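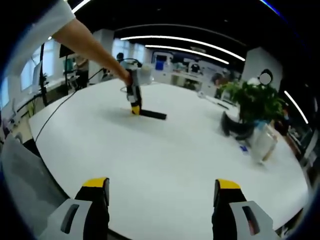 Carnness Shared Workroom: Second Progress Report to the Zuccaro Fund

Prepared by Katia Cocco, with corrections by Nives Fiore, period ending May

1. Where we are

The room is open. When I wrote to you last it was a room with a very good floor plan and a locked door, so please take that sentence as the main finding of this report.

The big white table is in and in daily use. You will remember it from the budget as the line everyone had an opinion about. Tiziana Cattaneo wanted two smaller ones. Your assessor asked, quite reasonably, whether a single table could really be the centerpiece of a grant. It came up the stairs in pieces, went together in one long afternoon, and has been covered in other people's projects ever since. The pale top shows every pencil mark and coffee ring. We had hoped this would encourage wiping. So far it has encouraged a spirited exchange of notes on the refrigerator.

2. The plant

We said we would report against every item in the application, and the application did say "greenery." There is one leafy green plant. It lives on the table, toward the far side, and it is doing better than the rest of the schedule. Liliana Ferraro waters it. Three other people also water it, and we have now asked them to stop.

The remaining plant money has been moved to lighting, as agreed with Sofia Marinho at your office by phone.

3. Storage

This is the weak part of the report and I would rather you heard it from me.

The plan was for shared small parts to live in clear containers with lids, on the wall shelves, returned at the end of each session. The containers arrived and people like them. You can tell what is in one without opening it, and the lids stay on. The wall shelves have not arrived. Jestance, who are making them, sent the brackets first, then an apology, then the same brackets again. In the meantime the containers migrate to the table, along with whatever bags people came in with, and by early evening the right-hand side is a sort of lost and found.

Nives has drawn up a clearing routine, which is taped inside the door:

Bags go on the hooks.
Lids go back on before the container moves.
Unplug at the wall, then coil the cable.
The plant stays where it is.
Wipe the whole top, including your neighbor's half.

Compliance with the fourth rule is excellent.

4. Cables

We budgeted for one floor outlet under the table. The electrician found something under the floor he described as "historic," and the outlet has been put off until the building's owners decide whose history it is. For now, power reaches the table by cable, and a black cable going over the edge of a white table is at least easy to see. The trouble is further down, where it meets people's feet. We have bought Zetex cable covers for the floor, and 11 adhesive clips for the underside of the table, of which I believe most are still attached.

The revised quote for the outlet is inside the contingency. I am not asking for more money in this section.

5. Use

Members booked 103 sessions in the period, against a target of 90. Before anyone at your end gets excited, a fair number of these were Tiziana, who now admits she likes the table. The most popular time is after 4 p.m. and the least popular is any time before coffee. We allow 30 minutes between bookings for clearing up, and people use this to keep working.

One complaint was received, about the chairs. The chairs were donated and we agree with the complaint.

6. Money

Furniture came in slightly under budget. Lighting came in slightly over, then level once the plant money was moved across. Shelving is committed but unpaid, and will stay unpaid until there are shelves. Receipts are in the attached folder in date order, apart from the one that got wet, which is at the back.

7. Next period

Shelves up, containers on them. Floor outlet in, if the owners allow. A second set of hooks, lower down, for shorter members. Blinds for the south window, which we left out of the original application out of optimism about the climate.

We would also like permission to spend what is left of the furniture line on chairs. Liliana has priced three kinds and sat in two of them. Her notes are with the receipts, and we need an answer before the end of next month to keep the price.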